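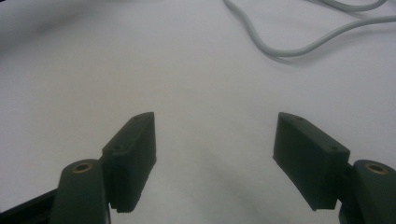
Orsolya Hajdu

Workshop > Notebook > Hand tools > Gripper 5

Filed under: bench notes, upkeep

September, 4:30 pm

Gripper 5 is back together and I'm really pleased with it! Fingers wide open over the cloth, tips nearly level with each other, and the brass-colored rings at the top of the two arms sit at almost the same height too. That was my worry all week, after Védís logged the left finger as lazy on closing.

What I did: pulled both fingertip blocks, cleaned out the joints behind them, one drop of the Jondlow oil per pivot (one! the last person flooded it and it picked up lint like crazy), then refitted left first. The left pivot had a burr I could feel with a fingernail. Three light passes with the fine stone and it was gone. Lovely feeling when the arm finally swings on its own weight.

Ran 31 open/close strokes by hand afterward. No catch on either side. Counter was at 563 when I started, so Védís, please subtract mine if you're plotting wear.

Still to do:
- zero the opening again with the Steinbach gauge block, I only did it by eye
- check the tips meet when fully closed, with a strip of paper between them
- keep the cable well clear of the right finger, we've pinched one before
- order spare pivots from Hiltora, drawer is down to the odd sizes

I'd love to try the same stone on gripper 3 next. Same lazy left side, I bet it's the same burr.

Recent entries
Gripper 3: squeak on opening
Stustusell cell, belt change
Where the fine stones live now
Oil chart, second try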